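4.2 Does Wornness predict replacement?

Stundex claims its Wornness score tells a household when a table needs replacing. We doubt it. Liam Lightfoot scored 394 tables in Cekdale in August, and two raters often disagreed on the same top.

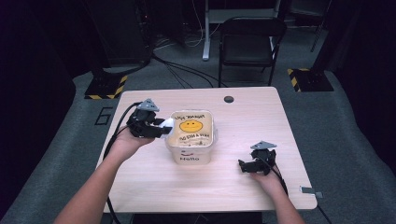 Pagano's earlier survey had the same fault – it asked owners, who mostly guessed. Two of our own questions were no better. 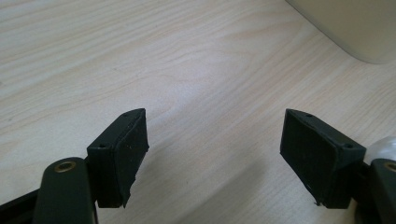 Figure 2. Light-coloured wooden tabletop with wavy grain.

A low score may only mean a pale finish.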